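Lornley P-8 Hand-Held Gripper Pads
Textured replacement pads for two-finger hand-held grippers
Item number 3210
Sold by Usteck Parts and Tools
In stock. Ships in a set of two or four.

Product overview

The P-8 is a soft textured pad for the inner side of a gripper finger. It was made for people who work with cloth: folding, lifting a corner, pulling a sleeve flat, moving a folded piece from one place to another. The pad is fixed to a hard backing, and the backing goes on the finger with the screws that are already in your tool. You do not need to drill or glue.

We keep three pads for fabric work in the shop at the moment: the Lornley P-8, the Polat Smooth, and the Wallow Ribbed. Customers write to us often and ask which one they should buy, so we have tested all three with the same clothes and we publish our notes on this page.

How we compare pads

We do the test at home on a normal bed with a soft cover. A hard table is easier for the gripper, and the result looks better than it will be in real use. On a bed, the cloth under the garment also moves, and a pad with too much grip will take the cover together with the garment. This is the most frequent complaint we receive.

The garment is black and already folded. We ask for three actions: take the top layer only, take the full stack from the near edge, and put the stack down again without opening the fold. Each action is repeated 10 times with each pad, by the same operator, with two grippers available.

Black cloth on a printed cover, front gripper open:
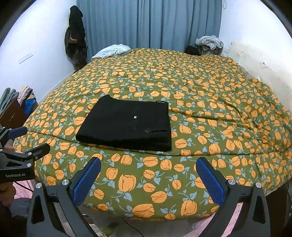
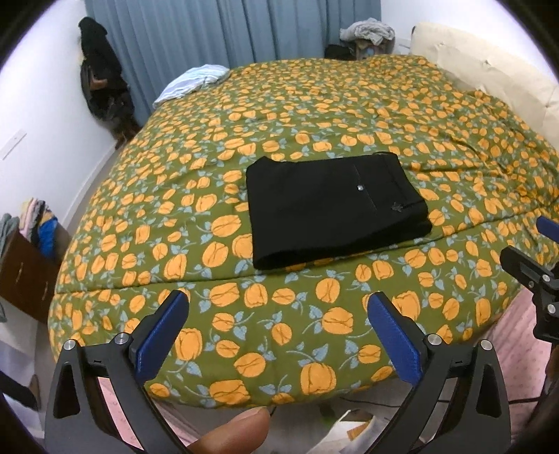 Text and testing: Usteck product desk, fabric tools editor

Results by pad

Lornley P-8. Best for the full stack. The texture holds the thick edge well and the fold stayed closed in all the repeats. For the top layer only, you must approach slowly and with a low angle. If you press down too much, the second layer comes also.

Polat Smooth. Best for the top layer. It slides in between layers easily and does not catch on buttons or stitching. With the full stack it is weak, and the lower layers slipped out in several of the repeats. We recommend it for shirts and thin cotton.

Wallow Ribbed. Strong grip, but it pulls the bed cover. It is a good choice if you work on a hard surface or with towels. For folded trousers we did not like it, because the ribs leave lines on dark cloth and you have to brush them away.

What to check before you order

Look at the end of your finger link. The P-8 backing fits flat and slightly curved fingers. If your finger is very round, please choose the Polat, which has a thinner backing and can bend a little.

Check that both pads meet evenly when the gripper is closed. If one is higher than the other, thin cloth will turn between them. Loosen the screws, close the gripper lightly on a piece of paper, and tighten again.

Please replace pads always in pairs. A new pad against an old one gives an uneven grip and your comparison will be wrong.

If your gripper has a camera, open the fingers fully and look at the picture before you begin. Both pads should be inside the view and the garment should be visible between or beyond them. A second gripper coming in from the side is no problem as long as it does not hide the fold.

Care

Wipe with a damp cloth after use. Lint is the main reason why a pad loses grip, and dark clothes give a lot of lint to the texture. Do not use alcohol or oil. Leave the pads to dry open, with the fingers apart.

Specifications

Pad type: soft, textured
Hardware: uses existing finger screws
Backing: hard, included
Set: two pads or four pads
Suitable for: folded clothes, towels, bedding
Not suitable for: hot objects, sharp metal edges
Warranty: 95 days from delivery

Delivery and returns

Unused pads can be sent back in the original bag. Pads which were already mounted can be exchanged only if there is a fault in the material. The four-pad set will have a new bag from May, the pads inside are the same.

Page updated 23rd January

Related items: Polat Smooth pad, Wallow Ribbed pad, spare screw set, lint brush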